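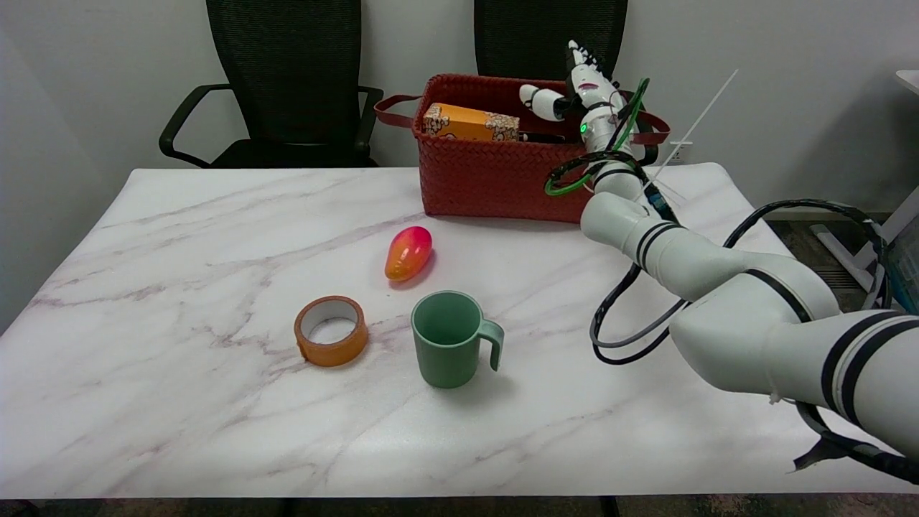
I've been sending parcels to my sister for fifteen years, ever since she moved to Stidska, and I still can't wrap one without getting in a muddle. She lives at the far end of a bus route, 109 steps up from the harbour (she has told me the number often enough, usually while I'm carrying a suitcase), and anything she can't buy in the village shop has to come by post. So every autumn I clear a table and make a start. A roll of orange tape is the first thing I put out, and I always end up with more of it on my sleeves than on the cardboard.

My first parcel was a disaster! I packed a jar of plum jam in one pair of socks, wrote the address in felt tip and sent it off feeling very pleased with myself. Eighteen days later she rang to say the socks were purple. She ate what she could save with a teaspoon and wore the socks anyway, which tells you most of what you need to know about her.

The habit goes back to our gran, who posted fruit cake to everyone she'd ever been fond of. She used brown paper and string, saved both when they came back, and ironed the paper on a low heat. I've tried the ironing. It works quite well, although the kitchen smells like an old library for the rest of the evening.

What to send, and what to leave out

Tea travels beautifully. So do seeds, knitting patterns, paperbacks and the local paper, which I use as padding and which my sister smooths out and reads from front to back, small ads included. Last winter she rang me up about a second-hand wardrobe in Griler that had been sold for months.

Chocolate is fine once the weather turns, but I wouldn't risk it in summer. Soft cheese, no. Candles are lovely but they make everything else taste of lavender – I've eaten the biscuits and I know.

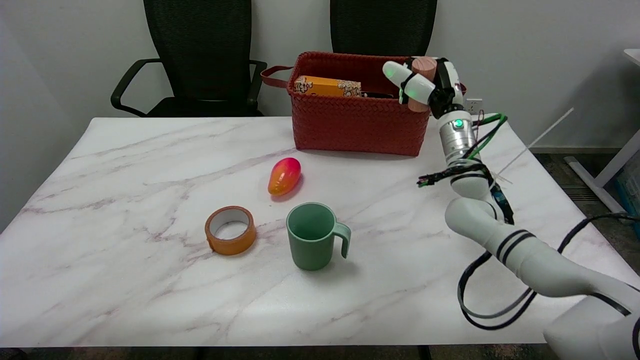

The long way round

The post to Stidska goes through Skirnemier, where it changes vans, and then over on the Chiu ferry if the sea is behaving. I once worked out that a parcel covers 1354 kilometres to reach her, and I think of that whenever I'm tempted to skimp on the padding.

My last posting date for Christmas is the first week of December. I've missed it more than once, and she's had her presents in the new year with a grovelling card on top. She says she prefers it that way – there's not much else to open in January.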